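Chapter 7

Gathering Demonstrations in Simulation

7.1 What a demonstration contains

The methods of the previous chapters assumed that a controller could be written down. A designer who knows the geometry of the arm and the location of the object can plan a path, close the gripper, and check the result. This chapter takes up tasks for which such a description is hard to write. The controller is learned from recorded examples, and the quality of the result depends heavily on how those examples were gathered.

A demonstration, also called an episode, is a time-ordered record of one attempt at a task. At each step it stores an observation and an action. The observation includes one or more camera images, the joint positions of the arm, and the opening of the gripper. The action is the command sent at that step. An episode also carries a header, which names the task, the operator, the layout of the room, and the outcome. Students often treat the header as an afterthought. It is the only part of the record that allows a bad batch to be found and removed later.

Throughout the chapter we use the Pulalen set, a collection of 864 simulated episodes recorded by Dayana Agudelo and Percy Ticona for a course in robot learning. The tasks involve small household objects resting on a flat surface within reach of a fixed arm. Operators drove the arm by hand controller. The simulator applied contact forces, drew the camera images, and wrote the log.

7.2 Layout and variation

A simulated room can be rearranged at almost no cost, and this is the main reason for collecting there first. The cost of a poor arrangement is paid during training. If a bowl always stands to the left of a roll, the learner may come to rely on that relation and fail when the two are exchanged. Positions should therefore be drawn from a stated range, and the draw should be saved with the episode.

Variation in lighting matters as well. Shadows alter the pixel values of an object without changing its shape or its pose. A learner trained under a single light tends to treat a shadow boundary as an edge of the object itself.

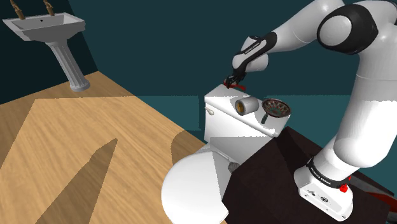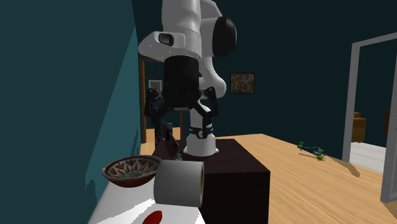
Figure 7.1. Simulated arm with a two-finger gripper and household objects. First view: the gripper at a small red object on the lid of a toilet tank. Second view: the fingers spread, with nothing held between them.

The two views in Figure 7.1 differ in more than camera angle. In the first, the fingers have reached the object, and small errors in their position have a large effect. In the second, the gripper is open and clear of any object, and many nearby positions would serve equally well. Free motion of this second kind often fills most of an episode. If all steps are weighted equally, the learner spends most of its effort on the part of the task that needs the least precision. Section 7.5 gives two weighting schemes that correct for this.

7.3 Accepting and rejecting episodes

Of the 864 episodes in the Pulalen set, 76 were rejected on review. An episode was rejected if the log had missing steps, if an object passed through a surface, or if the header did not match the images. Failed attempts were kept and labeled as failures -- a choice whose value will become clear in Chapter 8, where they are used to train a success detector.

Exercise 7.1 asks the reader to review 15 episodes by these three rules and to record a reason for each rejection. Work in pairs, and compare your decisions only after both reviews are complete.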